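Pomness pays by the accepted clip, and I had 10 to send before supper. Cleaning week, the list said. Bare feet, sleeves up, talk if you like, it's only the hands they want.

So I talked. I told the furniture all about Baiba Liepiņa, who checks my clips over in Findmont and sends them back with remarks. "Lovely wiping," she wrote in December, "but you hurry the corners."

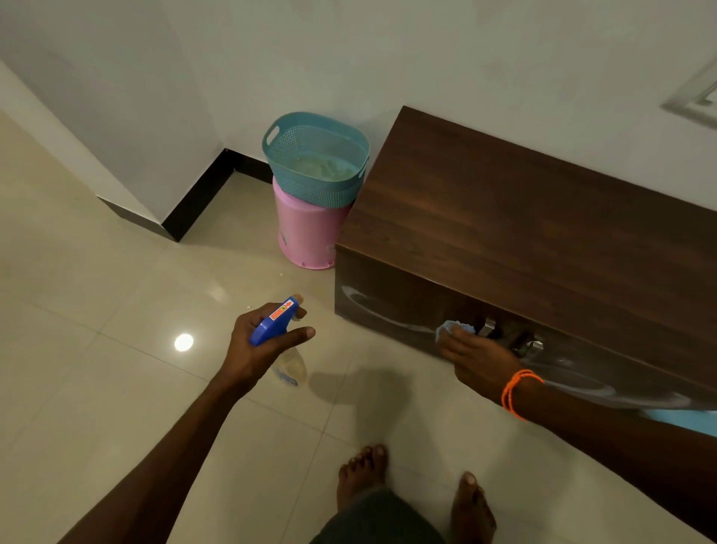
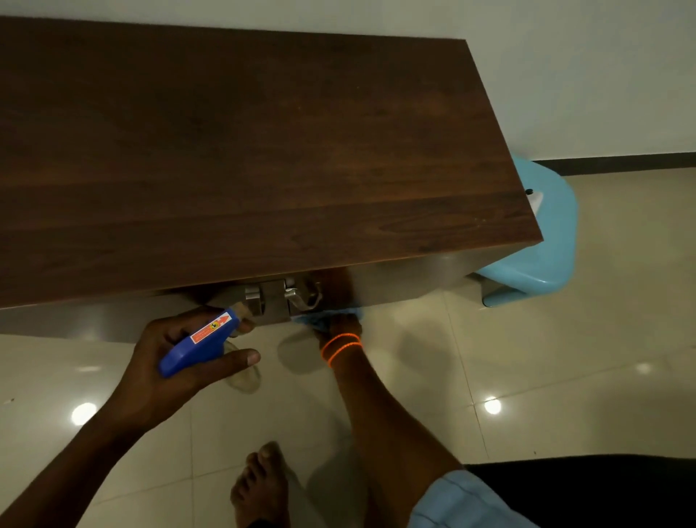
*Both from the same session, blue cloth in the right hand.*

She sent back three that week, all for hurrying. I did them again so slowly that my mother asked if I was ill – and then she wanted to know what sort of machine can't learn to wipe a drawer from her, free of charge.

I put that to Baiba. More than an hour went by.

"Ask your mother," she wrote, "if she's free on Thursday."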